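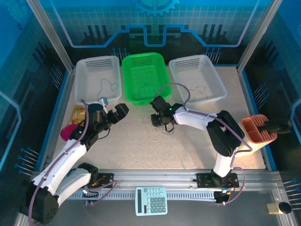

**Istlow Shared Workroom, June meeting, Wednesday, 7:15 p.m.**

My turn to take notes again, so you're getting them the way I talk. We started a little late because the side door was locked and half of us were standing at it. Last month's minutes were approved with one fix: the Plovham swap day is in the morning, and I'd written afternoon. Sorry!

**1. The sorting baskets**

Most of the evening went here, which I didn't expect for a talk about plastic baskets. The plan from last time was a row of three along the back of the table, white, green, white, with cords in the left one, thin stringy stuff in the right one and the green one kept for whatever needs a second look. I like it a lot - I can find things now, and I was a big fan of the old drawer, so that's saying something.

We went back and forth on labels. I wanted big tags on the front rims. Other people thought the colors would do the job, except that two of the three are white, and we got stuck there for quite a while (there was a side discussion about buying a red one). Tags won, narrowly.

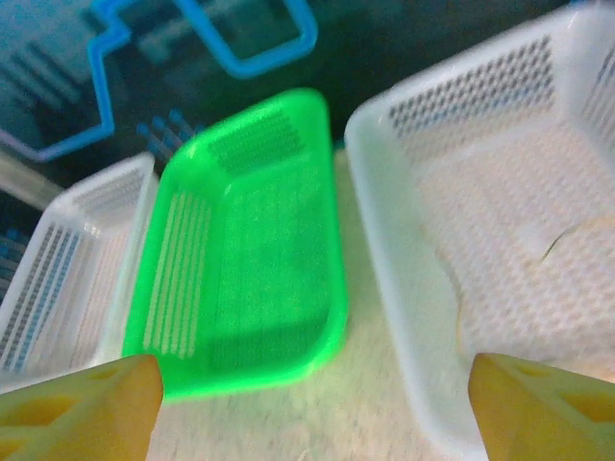
Couldn't the green one go on the end, came the question from across the table, so that the two white ones sit together and you only have to remember which side is which? We didn't settle it. The row stays as it is until July and then we'll vote.

**2. Tangles**

I brought this up and I'm not sorry. People are dropping string in as one big knot, and the thin stuff is the worst for it. My suggestion was to wind anything longer than your arm before it goes in. Ferraro, the supply shop, sells card bobbins in packs of 51, and we agreed to get one pack and see how fast they disappear.
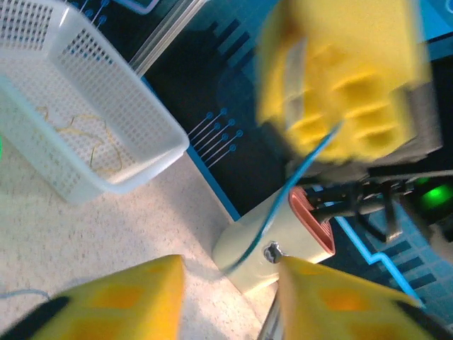
Winding takes longer than untangling ever did, according to one of the Plovham regulars, and a loose heap in an open basket is fine as long as it's all the same kind of string. I got a bit heated about that. We landed on this: wind it if you have time, and never mix string with cord.

**3. Money**

We have $300 for the year, and the bobbins come out of that. The Durnier invoice, number 1436, is paid. It was for $98 and covers the shelf brackets.

**4. Countertop**

Please wipe it before you leave, including behind the baskets.

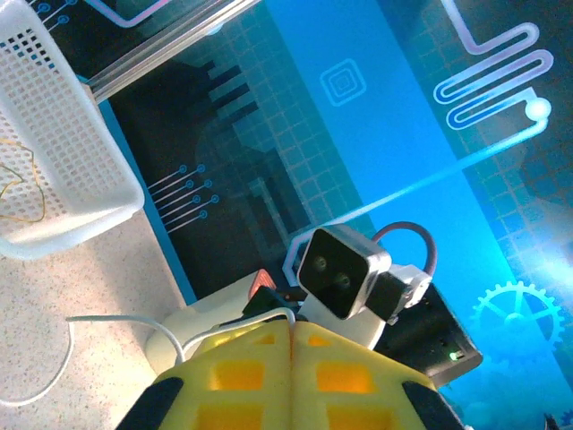 *White basket at the edge of the countertop, with the thin tangle inside.*

**To do**

- Tags for the front rims: me
- Bobbins from Ferraro: still needs a taker
- Swap day poster: the Plovham group, before the next meeting

We wrapped up at 8:40 p.m.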